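2023-11-28

Long day, and my thumbs are killing me. I had promised myself I would get the left gripper sorted before lunch and of course it took until almost four, but it's done, and I'm writing it all down now while I still remember which screw went where (I never remember, that's why there's a diary).

So the trouble was the left jaw on the Huven pair. It's been closing a hair later than the right one since last week, and on thick things you'd never notice, but on cloth it's awful. The counter said 3,180 closes when I took it off the bench. Prileck wants the pads looked at every 300, and I had let that slide more than once, my own fault!
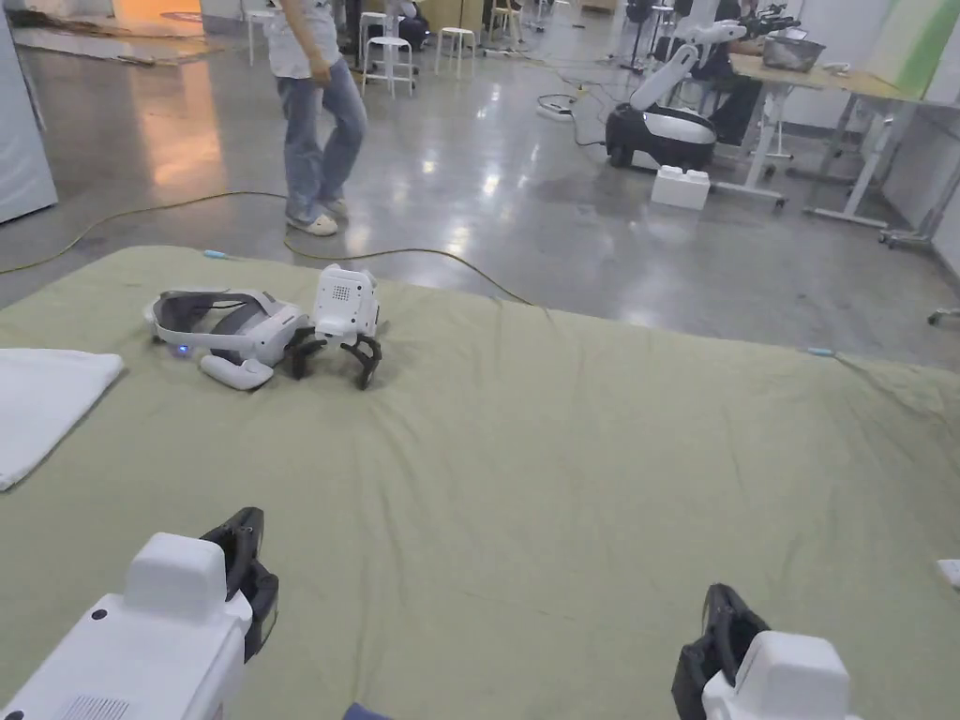
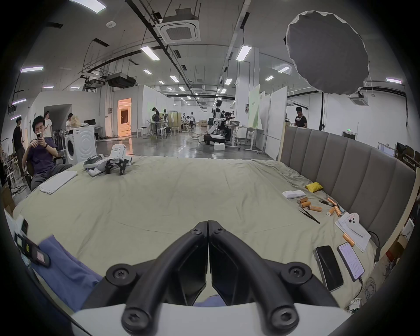
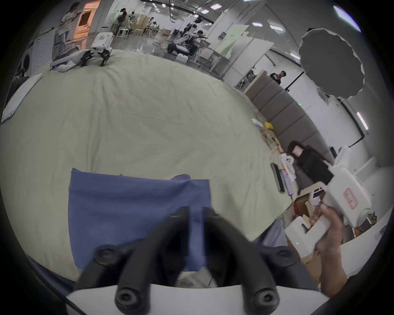
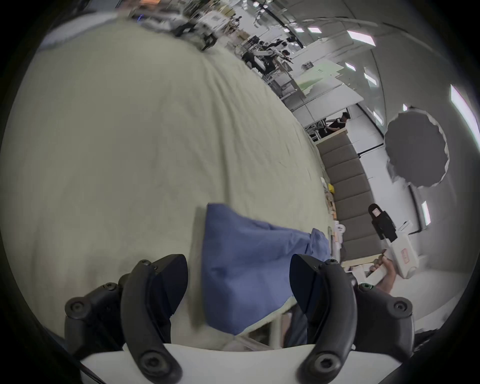
What I did first was pull the pads and clean the backs with alcohol, then leave them alone for 30 minutes, which I hate doing because I always want to poke at them. Then the screws. The ones along the black fingers have to go in loose, all of them, before you snug any of them down, or the finger sits crooked and you've got the same late jaw all over again. For checking the grip I like a folded blue cloth on the big bed, the sheet gives a little underneath and a bad jaw shows up right away. On the hard bench everything looks fine! I also went back to the setup notes from May and found I'd typed the zero position as 1,165 on one page and left it blank on the next, so that's been bugging the Tu software for months, poor thing. I typed it in properly on both pages and saved a copy to the Nomholm folder, where I will no doubt lose it.

After that I ran the open and close routine over and over with the cover off, listening for the little click. No click. Put the cover back on, got one screw stuck on the driver tip, said a few words, got it in.

Still to do: the right one needs the same cleaning, I'm nearly out of alcohol wipes, and I want to order spare pads before these go. Also find the small hex key. It was in my pocket this morning.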